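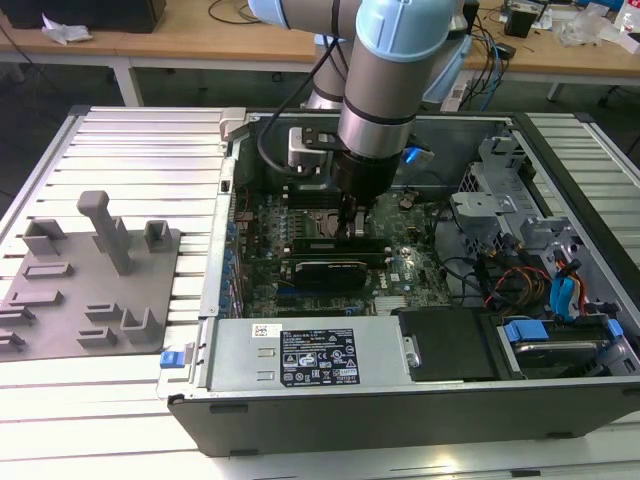 *Gripper reaching down to the memory modules in an open desktop case.*

# Clavmont Altis drop-weight stringer

I've strung racquets on my kitchen bench for longer than I care to admit, and the Altis is the machine I'd hand to anyone who's sick of paying someone else to do it. It's a tabletop drop-weight stringer. You hang a weight off a bar, the bar pulls the string, gravity does the rest. There's no motor and nothing to plug in, so you can take it away to a tournament and set it up on a picnic table if you have to (I have, and the wind was a pain).

It does tennis and squash straight out of the box. Badminton too, but please get the small adapters first, as the standard supports are a bit chunky for those skinny little frames and I'd feel terrible if you cracked one.

## Price

- Altis with floating clamps: $255
- Altis with floating clamps, badminton adapters and the tool roll: $300

Both come with a warranty of 2 years on the turntable and the tension bar. Clamps wear out, so they're not covered, but I keep spare jaws here and they're cheap as chips.

## What it's like to use

Slow, at first! My first racquet on this machine took an entire evening and I skipped a hole in the mains, which meant cutting the lot out and starting again. By the end of that month I was getting one done while the footy was on. You do need to get the bar sitting level on each pull, and that's the bit people find fiddly. If it drops too far, lift it, take up some slack in the gripper and let it down again gently. Don't rush it. After a few racquets your hands just know how much slack to leave.

The mounting is a 2 point system, so the frame is held at the head and the throat. Dearer machines hold it in more places and they're lovely, but for club players doing their own racquets and a few for mates, I've never felt short-changed. Do the supports up snug and check them again before you start the crosses.

The clamps are the part I'd grumble about. Out of the box they're set a touch loose and thin strings will slip. There's a dial on the side - give it a little turn, test it on an offcut, then do the other one to match. If you mostly use slick poly you might want the Baumgartner clamps, which fit the Altis fine and have a nicer bite.
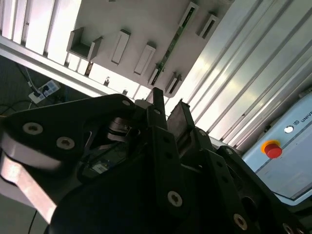

*Close up on the black gripper plates and their silver hex screws.*

## What's in the box

Turntable and base, tension bar with weight, floating clamps, a starting clamp, an awl, side cutters and a printed guide. The guide is pretty average. I've written my own, with the common squash patterns in the back, and I put a copy in with every machine.

## Which string?

I get asked this every single time. For your first few goes, use a plain synthetic gut like the Sterna. It's cheap, it doesn't kink, and it forgives you when you drag it through the wrong way. Leave the natural gut alone until you've stopped swearing at the machine.

Sibusiso Masilela, who I play squash against and mostly lose to, strings all of his on an Altis and likes a softer bed than I do. He reckons I go far too tight. He may have a point, given the scores.

## Getting one

I post anywhere in Australia, and local pick-up is fine after 5 pm if you message me first. The box is heavy, so bring the car up the driveway. The next lot is due in July and I'm happy to put your name on one without a deposit. If you've bought one and you're stuck halfway through a pattern, send me a photo of the racquet and leave it on the machine until I write back.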